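작업 노트
2021년 10월 18일 월요일
작업대 격자 및 용기 배치

작업대 상판에 갈색 종이를 새로 깔고 파란 테이프로 칸을 나눴다. 지난번 종이는 가장자리가 들떠서 걷어냈다. 종이는 Tsang에서 받은 롤을 그대로 썼고, 이음매는 상판 중앙을 피해서 잡음. 칸 번호는 종이에 쓰지 않고 배치표에만 적는다. 펜 자국이 남으면 다음 배치와 헷갈린다.

오늘 쓰는 용기는 유리 비커와 법랑 머그. 머그는 흰색에 테두리가 진한 파랑이고 손잡이는 오른쪽으로 둔다. 붓는 동작에서는 비커 테두리가 머그 입구 바로 위에 와야 한다. 머그를 칸 중심에 맞출지 칸 모서리에 맞출지는 아직 정하지 못했다.

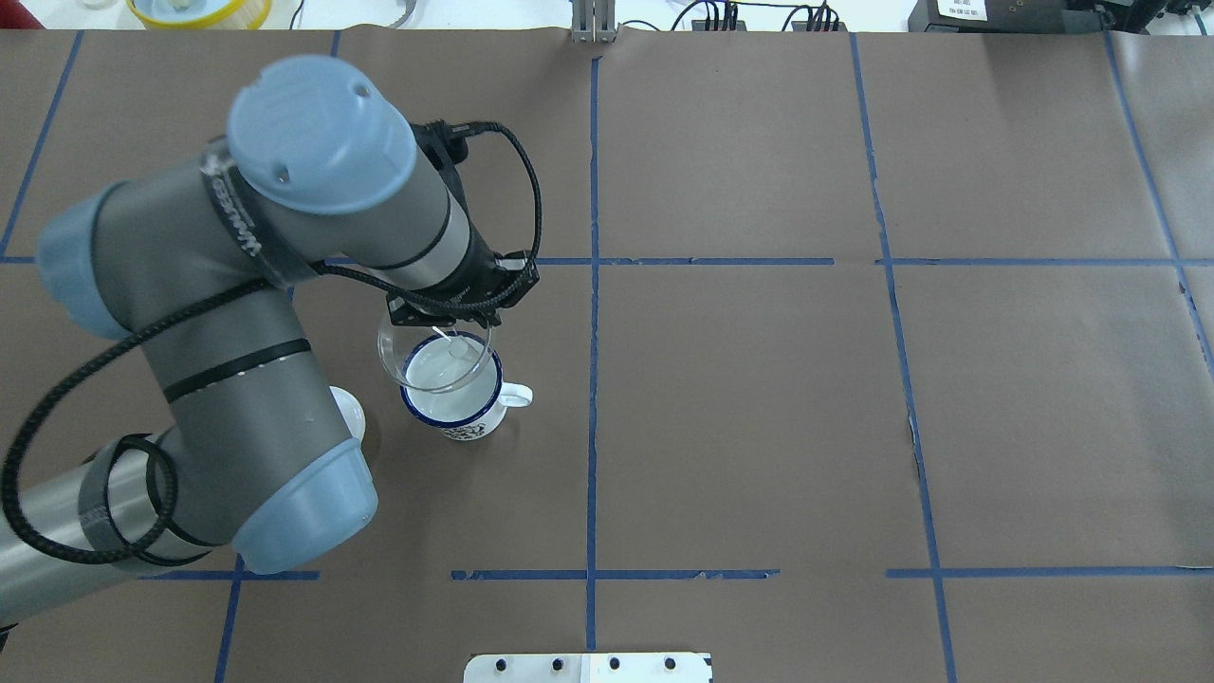 Wai-kit Ng 의견으로는 머그는 손잡이를 뺀 몸통만 기준으로 칸 중심에 맞추는 편이 낫다고 한다. 손잡이까지 넣어 중심을 잡으면 용기를 바꿀 때마다 입구 위치가 달라진다는 것. 타당하다. 배치표의 기준점을 전부 몸통 중심으로 고쳤다.

용량 메모. 비커에 담는 양은 251 ml로 잡았다가 줄였다. 머그를 가득 채우면 옮길 때 종이가 젖고, 젖은 종이는 마르면서 운다. 머그는 테두리 아래 9 mm까지만 채우기로 함. 흰 액체는 유리컵에서 수위를 읽기 쉬운데 법랑 안쪽이 흰색이라 머그에서는 경계가 잘 안 보인다. 머그 쪽은 눈금자를 대고 확인할 것.

젓개는 컵에 꽂아 둔 채로 칸을 옮기지 않는다. 작은 흰 접시는 컵 앞에 둔다. 젓개를 뺐을 때
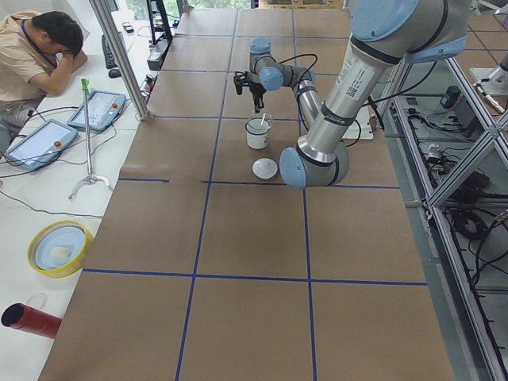

내려놓을 자리가 그 접시 하나뿐이므로 접시 위치도 배치표에 넣었다. 엎어 놓은 접시와 바로 놓은 접시는 높이가 다르니 구분해서 적을 것. Åsmund Skjelbred가 쓰던 Bendari 양식에는 접시 칸이 없어서 비고란에 따로 썼다.

설거지는 배치 7까지 끝난 뒤 한꺼번에. 유리는 마른 천으로 닦고, 법랑은 테두리가 깨진 데가 없는지 손끝으로 확인한 다음 선반에 올린다.

테이프 점검. 세로줄을 가로줄 위로 겹쳐 붙였다. 겹친 자리는 색이 조금 더 진하다. 교차점 바로 아래 세로줄 왼쪽 가장자리에 희게 드러난 데가 있고, 가로줄은 오른쪽으로 갈수록 아주 조금 처진다. 세로줄 아래쪽 절반도 가장자리가 약간 흔들린다. 손으로 눌러 붙이면 이 정도 오차는 나온다. 칸 안에서 용기 위치를 잡을 때는 테이프 가장자리를 쓰지 말고 상판 모서리에서 자로 잰다. 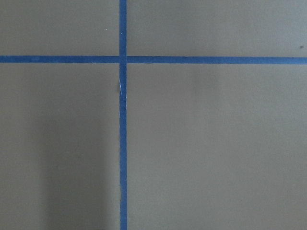

테이프가 상한 칸은 종이째 갈아야 하나?
종이가 멀쩡하면 테이프만 간다. 상한 구간 양쪽을 칼로 얕게 긋고 천천히 떼어낸 뒤 같은 폭으로 덧댄다. 종이 겉면이 같이 일어나면 그때 종이를 간다.

남은 일
- 배치 16까지 기준점 수정분 출력해서 작업대 옆에 붙이기
- 테이프 재고 확인, Fullinent에 같은 파란색 있는지 문의
- Skasness 쪽 배치표에도 몸통 중심 기준 반영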